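The Great Sock Sort of Spring

Apr 3, 2021

I have been looking forward to this Saturday all week, and my entire plan for it was socks. I know! But the sock situation in our apartment had reached the point where I was wearing one hiking sock and one dress sock under my boots and hoping I wouldn't have to take them off anywhere, and spring felt like the right time to fix it.

So I made a big pot of coffee, put on a record, and dumped everything out. The whole drawer, the bag on the back of the closet door, the stragglers from the bottom of the hamper, plus the little heap that lives on top of the dryer. I even found a pair inside a suitcase I hadn't opened since September.

My first rule was no matching until everything was out. I always used to pair things up as I went and then get stuck holding one lonely gray ankle sock while its partner was still at the bottom of the pile. This time I spread it all out first and it went so much faster (and it's oddly fun, like the memory card game but softer).
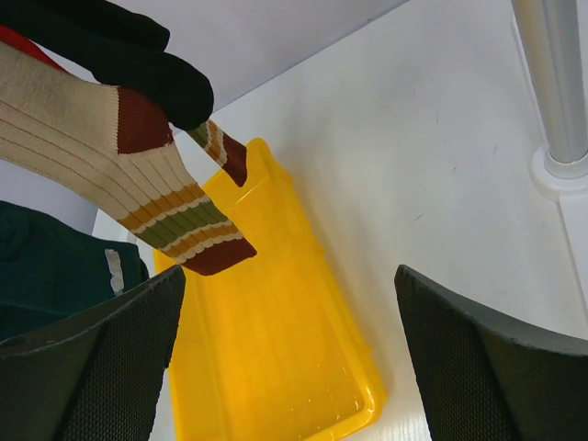 My second rule was that anything with stripes gets done first. Stripes are easy! You can spot a stripe from across the room, and getting those out of the way makes the plain ones less of a slog. I am a sucker for fall colors all year long, so I own a lot of rust and mustard and olive, and seeing those come back together in twos made me ridiculously happy. Ribbed ones too. I love a ribbed sock. They stay up, they feel cozy, and they go with the clogs I live in until about June.

The black ones I saved for last, with a lamp pulled close, and I'm not going to claim every one of those marriages is legitimate.

I've also quit rolling them into balls. Balls stretch out the cuffs, and I've ruined some very nice knits that way. Now I lay one on top of the other, fold in thirds, and stand them up in a row so I can see them all when I open the drawer. It took me 50 minutes from start to finish, coffee refills included.

The singles are in a paper bag on the closet shelf, and they have until the next couple of laundry days to find their mates. After that the cotton ones become dust rags and the wool ones go in my mending basket for patches. Next weekend I'm doing scarves, and I already have opinions about hooks.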